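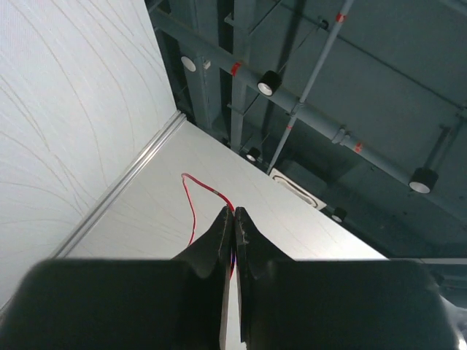

Wrist camera view, fingers almost closed, red cable on the white surface.

I've had the Horstead arm kit for most of March now and I keep finding excuses to go back and run it one more time. A few of you asked for a proper write-up after my last post, so I'll try to get everything down while I still remember which parts were hard.

First, the money. The kit was $2,003 with the wrist camera and the black two-finger gripper included. Shipping was on top of that. It's a lot for something I do in my free time, and I went back and forth on it all winter. What tipped me over was that the camera comes with its own mount and a cable that runs down the arm, so I didn't have to print a bracket (my last bracket sagged a little more every week, and I blamed the software for a month).

Setup took me an evening. The base bolts down with four screws, the arm goes together in sections, and then you plug it in and let the Ondeck software find all the joints. Mine missed the wrist joint twice. I unplugged it, pushed the connector in harder than I felt good about, and it showed up. The printed manual skips this completely, but there's a line about it in the online version, under "Other."

And the wrist camera is so good! I had only used a fixed camera before, looking across at the arm, and half the time the arm's own elbow was in the way of the one thing I wanted to see. With the camera riding along on the wrist you always have the fingertips in the picture, right where the work is. You also get whatever happens to be behind them, so in a room with a dark ceiling full of pipes and spotlights you see plenty of pipes and spotlights. I expected the bright lights to wreck the exposure when the wrist tilted up. It copes better than I thought it would, and I can still make out the thin gray lines in the pattern on the white panels, which is a decent test all by itself.

My main project has been cables. Thin ones, the kind that flop. Blocks are fun for a day or two, but a cable never lies the same way twice, and I wanted to see how the gripper would do with something annoying. The red one is my favorite to practice with because it shows up so well on white. I also have a gray one and I do much worse with that.

The fingers taper down to narrow tips, and for this job that's a big plus. You can come in close to a cable without shoving it across the surface. The inner faces pick up pale scuffs, which doesn't seem to change how they hold. What does matter is how square they meet. There's a small adjustment in the software for the closing point, and I'd set it before doing anything else. I didn't, and I spent a whole evening thinking I was bad at steering.

Steering is by a second, smaller arm that you move by hand while the big one copies you. The lag is small enough that I stop noticing it after a few minutes. Every run gets saved with the camera video and the joint positions together, and you can play it back and trim the ends. I have 192 saved runs so far. Plenty of those are me missing the cable, and I'm keeping them for now.

Things I'd change:

The gripper housing is wide. It fills up the bottom of the camera view, and down near a wall or an edge you have to plan for it. A slimmer one would get into corners better.

The fan in the power supply is loud. My friend Gemechu Moges was over and asked me what was wrong with the fridge.

Video files get big fast, and Ondeck doesn't warn you when the disk is filling up. I lost the end of one session that way.

Support was great, by the way. I wrote to them about the closing point and got a clear reply with a screenshot the next morning.

I looked at the Kunlow kit too before buying. It's cheaper and the arm looks solid, but the camera is extra and the reach is shorter. If you only want to move blocks around a desk I think you'd be happy with it.

Next I want to try plugging a connector into a socket, starting with a big chunky one. I've ordered softer finger pads from Goicoechea for $20 and I'll post again once they're on.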